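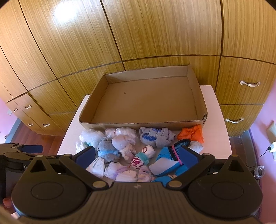
4. Keeping your reading list

The Puria reading journal keeps a record of the books you own, the books you have borrowed and the ones you are part way through. This section explains how to add a book, how to keep several on the go at once, and how to mark your place.

4.1 Adding a book

1. Open My Shelf and choose Add.
2. Type the title or the author's surname. Puria searches as you type.
3. Pick the right edition from the list. Check the page count against your own copy, as paperbacks and hardbacks often differ.
4. Choose Reading now, Waiting or Finished.
5. Press Save.

If your book isn't found, choose Enter by hand and fill in at least the title and the number of pages. The other boxes can be left blank.

Note: A shelf holds up to 3205 titles. Books marked Finished count towards this, but books on your wish list do not.

4.2 Reading more than one book

You can have up to 30 books under Reading now. Each keeps its own page number, notes and list of characters.

1. Open the book you want to go back to.
2. Enter the page you stopped at, for example 79 of 582.
3. Add a line under Where I was – a name or a place is usually enough to bring the story back.
4. Press Save before you open another book.

Caution: If you change the edition after you have started, your page number stays the same but the page count changes. Correct your page number by hand.

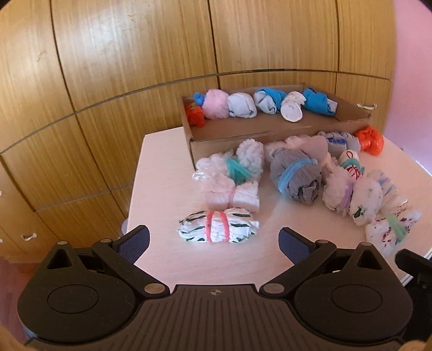
Cardboard tray and wrapped fabric bundles on a pale table.

4.3 Re-reading a book

Do not add the book a second time. Open the finished entry and choose Read again. Your earlier notes are kept under First reading and stay hidden until you ask for them, so the ending isn't given away.

To see them, choose Show earlier notes. To hide them again, close the book and reopen it.

4.4 Lending and borrowing

1. Open the book and choose Lent to or Borrowed from.
2. Type the person's name.
3. Set a month for its return, such as December. A reminder appears on the first day of that month.

Lent books stay on your shelf in grey. Borrowed books are removed when you choose Returned, but your notes are kept in the Notes folder.

Caution: Deleting a book also deletes its notes. Export them first (see section 6).

Text for this section by Vasilică Filip. Checked by Heikki Eskola, Imberg office.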